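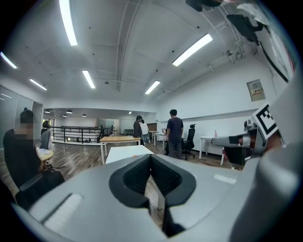
Hoja núm. 12 — pág. 3

SUELOS DE MADERA: LO QUE FUNCIONA EN MI CASA

Apuntes rápidos, que llevo dos semanas con el pasillo a medias y me lo preguntáis mucho por correo. Vale para tarima, parqué pegado y tabla maciza. Para laminado no todo, ojo.

Barrer. Antes que nada y siempre. La arenilla de la calle es lo que raya, más que las sillas. Escoba de cerda blanda o mopa seca, en el sentido de la veta. Aspirador sí, pero con el cepillo de parqué puesto y mirando que no le falten pelos por un lado.

Fregar. Poca agua. Poquísima. La fregona tiene que salir del escurridor casi seca; si deja charco, otra vez a escurrir. Agua templada y un chorrito de jabón neutro, nada más. El vinagre lo recomienda medio mundo, yo dejé de echarlo porque al barniz del salón me lo dejó mate en la zona de la ventana. Amoniaco y lejía, ni olerlos.

Vapor: no.

Manchas, por orden de las que más me salen:
Cera de vela — hielo en una bolsa, esperar, levantar con una tarjeta vieja. Sin rascar con cuchillo, que nos conocemos.
Tinta de boli: algodón con una gota de alcohol, probar antes detras de una puerta.
Cerco blanco de vaso: si es reciente, paño seco y secador en frío, con paciencia. Si lleva meses ahí, habrá que lijar y repasar.
Marca negra de suela: goma de borrar, la blanca del colegio. Va de maravilla.
Grasa: polvos de talco, 20 minutos, barrer. Repetir si hace falta.
Chicle, igual que la cera.

Rayas finas. Nuez pelada, frotar en diagonal, dejar reposar y pasar un trapo de algodón. Disimula, no arregla. Para madera oscura sirven también los posos de café muy fríos con unas gotas de aceite, aunque luego hay que limpiar bien o se queda pegajoso. Las hondas piden cera dura en barra: se ablanda con el dedo o con la punta de un soldador, se rellena, se rasa con espátula de plástico. Comprad dos tonos y mezclad, el tono exacto no existe. Yo gasto la barra de Porar, tono miel, la venden en Hopkin por piezas sueltas.

Crujidos. Primero localizar: uno pisa y otro escucha con la oreja cerca del suelo. Talco entre las tablas, metido con un pincel, y pisar encima un rato. En casa de mi madre calló tres tablas de cinco. Las otras dos llevan tornillo fino, avellanado y tapado con cera. Antes de taladrar mirad por donde van los tubos de la calefacción. Imad Darwish me escribió que él usa grafito en polvo; mancha los calcetines, dice, pero dura más.

Juntas abiertas. En invierno se abren y en primavera se cierran casi todas. No rellenar en diciembre con pasta dura: cuando la madera hincha, la escupe. Esperar. Si entra aire frío, cordel de algodón teñido con un poco de té, empujado con un destornillador plano. Humedad del cuarto por encima del 40 %, un cacharro de agua junto al radiador ayuda algo.

Fieltros. En TODAS las patas, y cambiarlos cuando cogen arena, cosa que pasa antes de lo que parece. Los adhesivos baratos se corren con el calor. Mejor los de clavito en sillas que se arrastran a diario.

Aceite o barniz. Gota de agua sobre la tabla: si se queda redonda, hay capa; si oscurece la madera, toca tratar. El aceite se da fino, se espera y se retira lo que sobra con trapo. Los trapos con aceite extendidos al aire libre hasta que sequen, nunca hechos una bola en el cubo, que arden solos.

Correo: a Priit Pētersons, sí, la goma blanca vale para el rodapié pintado, pero floja de mano. A los que preguntáis por la cola para tacos sueltos, va en la hoja siguiente, con lo de los umbrales.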